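I've been living with the Obi 2 camera app on my phone for a month now, and I'm finally ready to say something about it. Trollov pushed the big update on 8th June, the one with burst mode and RAW saving, and I grabbed it that same evening (yes, I'm that person).

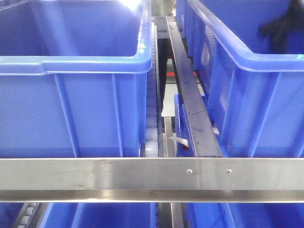 *4 min read*

First thing you notice: it's fast! The old version took forever to wake up, and I'd miss the dog, the kid, the bus, whatever. Now I swipe and I'm shooting. Burst mode grabs 6 shots per press, and you pick your keepers on a little strip along the bottom. I love that strip. I do wish it remembered where I'd scrolled to, because it jumps back to the start every time I delete one.

The manual controls are simple enough, just a dial for shutter speed and one for focus, and you can hide both if they bug you.

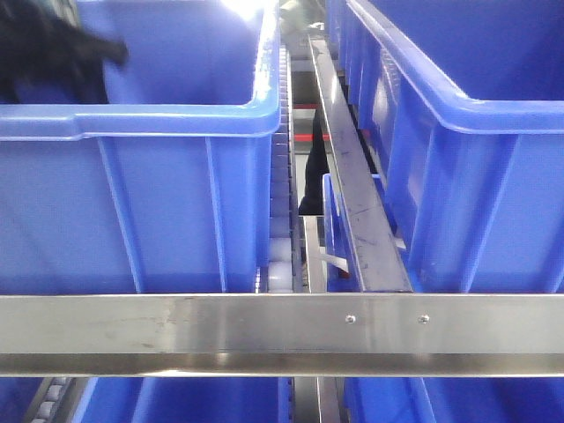
## RAW files and your storage

Okay, so RAW. Great for fixing shadows later, rough on a small phone. One weekend away ate 590 MB and I wasn't even trying. My buddy Otis Blackwood turned it off after two days and went back to JPEG, and his pictures look fine to me. The export to Praron works, though it strips the album names, which drove me nuts.

Plain colors come out well, even under strong overhead light.

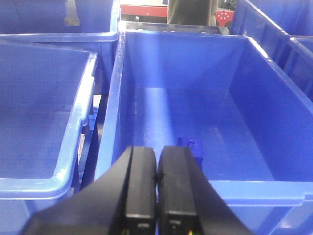 *Small dark blue block in a blue bin.*

Face detection is the weak spot. It's quick with one person and gets lost in a group, and it once locked onto a poster behind my sister and wouldn't let go. Unitz Camera, my old standby, handles groups better, but it has ads now and I'm done with it. 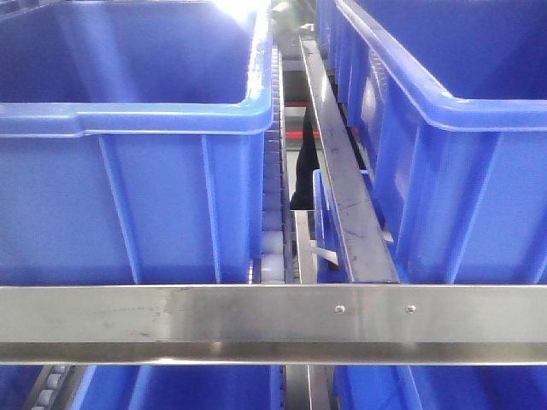
## Should you get it?

If you shoot kids or pets, yeah, go for it! The free version has burst and the dials, and RAW is in the paid one. I'd wait on paying until the July patch, when Trollov says the album thing gets fixed. Four stars from me, and I'll update this once I've tried the patch.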